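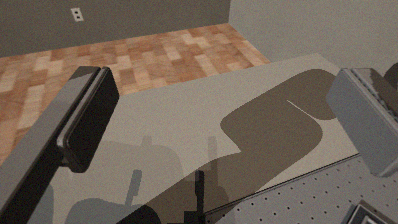 Can two arms share one bench in a home-sized workshop without a safety cell around them?

They can if each arm is kept slow, the shared part of the bench is given to one arm at a time, and a person with a stop button is in reach whenever the motors are live.

## 4. Cell model and bench trials

Section 3 covered the electronics. What follows is the cell itself -- how it was laid out in simulation first, then put together in the shared workshop at Zunum, and what had to be changed on the way.

### 4.1 Layout

The workshop gave us one corner and one long bench. No bolting to the walls. Everything had to be cleared by Friday evening for the woodturners, so the arms stand on base plates which can be lifted out and put back. That decision drove most of the rest. Plates that come out every week never go back in quite the same place, and the error at the gripper was up to 10 mm before any calibration. Too much for the task.

The task: pick a part off a mat, hand it across or put it down again at a new angle, let the other arm take over. Dull on purpose. We wanted something a hobby builder would recognise.

We built the corner in Jasix before cutting any metal. The bench top is a plain box, the walls are flat, the floor has a wood texture laid over it. The texture does nothing for the physics. It was put in for the camera work, where a plain grey floor made the detector look much better than it had any right to. Same reason for the grain in the renders and for leaving the shadows hard. Early renders with soft light gave clean masks round every part and then the detector fell over on the real bench, first afternoon.

Arm shadows turned out to be the worst of it. Two arms over one mat throw overlapping shapes across everything, and a dark part with a dark shadow next to it is hard to tell from one bigger dark part. We randomised the lamp positions between runs, kept the arms casting, and did not filter anything out. Figure 1 gives the layout as modelled.

**Figure 1.** Simulated cell. Both arms stand at the left of the work surface, with the parts on the grey mat. The nearer gripper is empty.

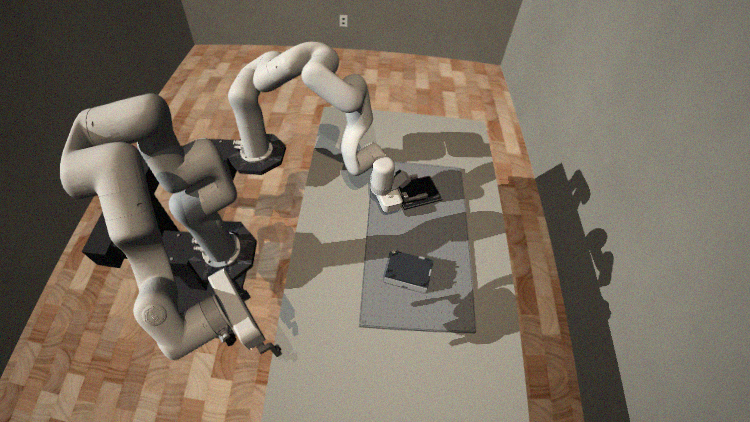
Reach was checked on a coarse grid over the mat, both arms, gripper pointing down. The far arm covers the back half with no trouble. The near arm covers the front half and a bit of the middle, but it has to fold its wrist over to do so and the last joint gets close to its limit. Moving the near base back a little fixed that and cost us some reach at the front edge of the bench, which we weren't using. The overlap in the middle is a strip, not very wide. All handovers happen in that strip.

### 4.2 Sharing the strip

A proper two-arm planner was tried and dropped. It worked, but it was slow on the workshop laptop and when it failed it was very hard to say why. What we have now is a token. One arm holds it, only that arm may enter the strip, the other waits at a parked pose outside. The token is passed by the Mirnano board and not by the laptop, so a crashed script can't leave both arms believing they own it. If the board loses contact with either arm the token is withdrawn and both stop where they are.

It is crude. Cycle time suffers, and for a while one arm is always just standing there. For a bench at home we think that's fine.

One catch. The token covers the gripper and wrist only, and the first version forgot about elbows. The far arm's elbow can swing out over the front half with the hand still well behind the strip. This showed up in simulation as a contact between links (run 16, for anybody reading the logs) and was fixed by adding two more check points on each arm.

### 4.3 Simulated runs

We ran 1752 episodes in Jasix over a week in January, mostly overnight. Part positions and part angles were drawn fresh each time, base plates nudged within the error given above. More than 400 of these failed in some way. Most failures were grasps that closed on a corner of the part and pushed it round in place of lifting it. Second most common was a wrong angle from the detector, nearly always with a shadow edge lying along the part. Link contacts after the elbow fix: none.

The corner grasps got better when the approach was split in two. Stop above the part, look again, correct, then go down. It adds a second or so. The wrist view is very close by then and the pads take up a lot of the picture, so the second look only uses the middle patch between them. Cropping it that way also threw out most of the floor and wall, and false detections on those went away more or less for free.

### 4.4 On the bench

Hertta Hämäläinen did the first assembly and wrote the checklist we still use, taped inside the cupboard door. Plates down, levels checked, both arms homed with nothing on the mat, stop button pressed once and seen to work. Only then parts.

The calibration routine, called Esteban in the code after nothing in particular, touches each gripper to three dimples drilled in the bench edge and works out where the bases have ended up. Takes a few minutes. Before it was added we would re-measure by hand with a steel rule, and people skipped it when they were in a hurry, and then blamed the detector.

Friction on the real mat is higher than what we had set. Parts slid less, so a bad corner grasp tended to tip the part up where the simulated one would have spun it. We have raised the value in the model and the two now fail in similiar ways. Pad wear has not been looked at yet. Nor has dust, and there is plenty of that after the lathe has been on. Both are left for Section 6.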